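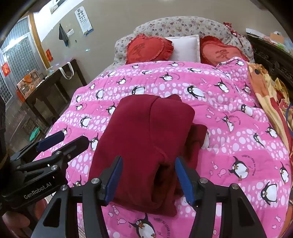

Home recorders wanted for the Gomero folding project

Print this page | E-mail this page

Gomero is looking for people who will record ordinary housework in their own homes. The recordings are used as examples for a learning system that must handle soft things: sweaters, towels, bed covers. We already have 469 accepted recordings of folding on a table. Now we need folding on beds, in real bedrooms, with the quilts and pillows that people use every day.

What you will do

You work with two hand-held grippers, one in each hand, and fold clothes with the jaws instead of your fingers. Each recording is one garment, from spread out to folded. Between recordings you change the garment or turn it, so that the system does not see the same start again and again. Please do not tidy the room specially for us. A patterned quilt is welcome, and so is a dark sweatshirt with a thick hood.

We ask for 2,000 recordings in total from the whole group. Each person gives 48 hours of work, divided as you like over the weeks of the project.

Who can apply

– You are 18 or older and can use both hands without pain for longer periods.
– You have a bed that you can reach from at least one long side.
– You own different clothes, also thick ones, and do not mind that they are handled many times.
– All persons who live with you agree in writing. Family photographs and papers with names should be put away before you start.

Experience with robots is not needed. Patience is more important – the first sleeves usually take long.

What we offer

Paid training of two days with Feven Beyene, hourly pay also for set-up time, and the equipment brought to your door and collected after. Recordings that we reject for technical reasons are paid the same.

How to apply

Write a short letter to Hagos Teshome with your town, the hours you prefer and a few words about your bedroom and light. Applications are open until 16/09/2026. Questions about privacy go to Kalkidan Zeleke.

E-mail this page to a friend | Printer-friendly version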